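The case for the staffed counter

Public institutions have spent the past decade removing people from their front desks. Libraries, housing offices, surgeries and leisure centres have all followed the same course, usually one building at a time, and usually with a notice on the door that speaks of improvement. I wish to argue that the staffed counter is a public service in its own right, and that it ought to be treated as such when budgets are drawn up.

I write as a member of the Tundside Library Forum, which was asked in January to respond to the proposal for shorter staffed hours at the central branch. The views here are my own. The Forum's response was more cautious, as responses of that kind tend to be, and I signed it.

The proposal itself is simple enough. The branch would open for the same hours as now, but for much of the day the desk would be closed. Readers would borrow and return through the Jurier terminals already installed near the entrance, and questions would be directed to a telephone line shared with two neighbouring authorities. Staff would be present from ten in the morning until one in the afternoon.
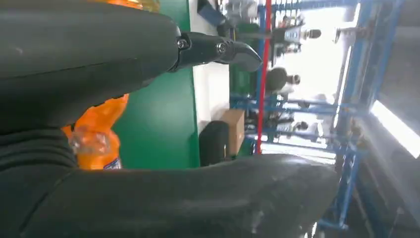
What does a library counter do that a terminal does not? It deals with the person who has not yet worked out what to ask.

That is a large share of the public. A reader who knows the title and has a card in working order is well served by a machine, and may prefer one. I often do. The difficulty lies with everyone else: the man who has received a letter from the council and believes the library is part of the council, which it is; the parent who wants something on divorce suitable for a child of seven and does not want to say so loudly; the student whose account has been blocked over a book returned last summer. These visitors start in the wrong place, and a competent member of staff moves them to the right one, often in the course of a conversation that seems to be on another matter entirely.

The figures put forward by the service do not capture this. In the week chosen for the survey, the desk recorded 449 enquiries, of which 240 were classed as "transactional" and therefore suitable for transfer to the terminals. I have no quarrel with the arithmetic. My objection is to the classification. A renewal is entered as a renewal whether it took a few seconds or was followed by ten minutes on how to apply for a bus pass. The form had one box for each visitor, and the first thing the visitor said went into it.

It would be unfair to suggest that the service acted in bad faith. It was told to find savings, it has very few places left to look, and wages are the largest item in its accounts. Those who defend the counter must accept that money spent there is money not spent on books, heating or the roof. The Tundside roof has needed attention for as long as I have held a card, and there are buckets in the local history room to prove it.

Even so, a saving should be described accurately. When a desk closes, much of the work done at it continues somewhere else. It passes to a neighbour, to a grown-up daughter on her lunch break, to the receptionist at the surgery across the road. Some of it is not done at all, and a form goes in late. None of these costs appears in the library's budget, and so the saving looks larger than it is. 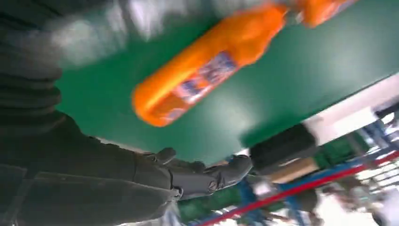
The same pattern may be seen in the housing office, which moved to the Bozsik appointment system two years before the library proposal was made. Tenants were told that they could book a meeting at a time that suited them, and many have been glad of it. What was lost was the chance to walk in. A tenant with a small worry will seldom book an appointment for it. The worry is left until it has become an arrears notice or a damp wall, by which point it takes a good deal more of the office's time than it would have done at the start.

I do not believe this was foreseen, and I do not believe it was hidden. It follows from counting visits and leaving out the visits that were never made.

There is also the matter of judgement. Staff at a counter make small decisions all day. They waive a fine, accept a gas bill in place of a bank statement, or let a distressed person sit in the back office until a bus comes. Each of these falls within the rules, read sensibly. A terminal can be given rules of great length and still have no means of reading them sensibly, for it cannot see who is standing in front of it. When discretion is taken away from the front desk, it moves up the building to people who never meet the public, and it is used less often.

Supporters of the change reply that staff can be better employed on other work: reading groups, school visits, help with job applications. I have some sympathy with this. Yet these activities draw a good part of their membership from the desk. The reading group at Tundside has 28 members, and most of those I have spoken to joined after somebody across the counter mentioned it while stamping a book. Posters were also put up. I have met one person who came because of a poster.

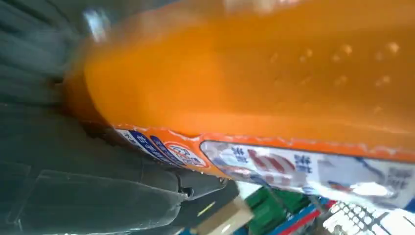 Mahfuz Marikar takes the opposite view, and has put it to me with some force. He holds that the counter was never as welcoming as its defenders remember, that many people found it an ordeal to explain themselves aloud to an official, and that a screen which asks the same questions of everyone is, for them, a kindness. He adds that the hours kept by the old desk suited the retired and very few others.

I think he is right on both points, and the Forum's response would have been stronger had it said so. A badly run counter can humiliate people. I remember one from my own childhood, where the date stamp was brought down on an overdue book as if a sentence were being passed. The argument I am making depends on the counter being run well, by people who are properly trained and paid to stay. Where that cannot be secured, the machine may be the better choice, and I would rather concede this now than have it pointed out later.

On the hours, too, he deserves an answer. Ten until one is the worst of all the arrangements available. It excludes those in ordinary employment and every child of school age. If only three hours can be afforded, then three hours from four o'clock would reach more of the people who most need help, and would cost much the same. Sajib Miah raised this at the open meeting and was told that it would be looked into. The published papers do not mention it again.

What, then, should be asked of the authority? First, that the survey be repeated with a form that allows for more than one subject per visit. Second, that the cost of the shared telephone line be set out beside the saving – at present the two appear in separate documents. Third, that the licence for the Suris booking software, due for renewal in the spring, should not be extended to the library until the housing office has reported on who stopped coming in after it changed its own arrangements.

I would add a broader request, which goes beyond one branch. When an institution proposes to remove a person from a public desk, it should be required to state what that person does in a day, in plain words, and with the help of the person concerned. At Tundside the desk staff were informed of the proposal on the same afternoon as the public. They could have told the authors of the report a great deal that the survey did not, including the fact that the survey week fell in half-term, when the schools were away and the afternoons were almost empty.

The consultation remains open until the end of the month. Written comments may be handed in at the desk, before one o'clock if the trial hours have begun by then.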